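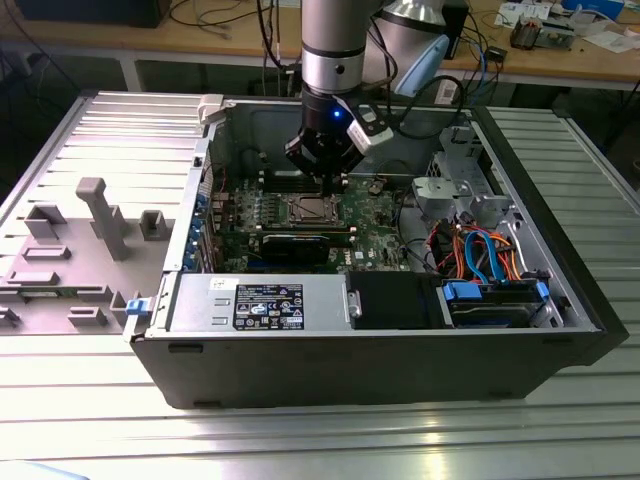 *Fig. 4. Gripper above the memory slots, tower on its side, side panel off.*

## 4. Recording memory-slot episodes

Now the fun part! By the end of this section you'll have your first batch of examples in the Dovix recorder, ready for training.

1. Lay the tower on its side on the slatted table, open side up. Set the side panel flat to the left of it.
2. Open a new session in Dovix and pick the task `memory_slots`.
3. Drive the arm to the start pose and press **Record**.
4. Bring the fingers down over the slots slowly. Hold still for 2 seconds before you make contact.

> **Caution:** Keep the wrist cable clear of the case wall. If it snags, stop the arm first, then free the cable by hand. 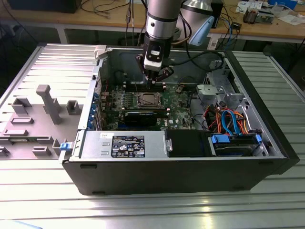
5. Finish the move, back the arm straight up, and press **Stop**. Mark the episode *good*, *retry* or *discard*.
6. Shift the tower a little and go again. Small changes in position are great for the model, so be generous with them!

A full batch is 144 episodes. Most people get through almost 30 in an hour once their hands learn the controls, and it gets really satisfying.

**Note:** Keep your *retry* episodes. The Floltness trainer uses them too (see section 6), and a clean recovery from a bad approach is one of the best things you can give it.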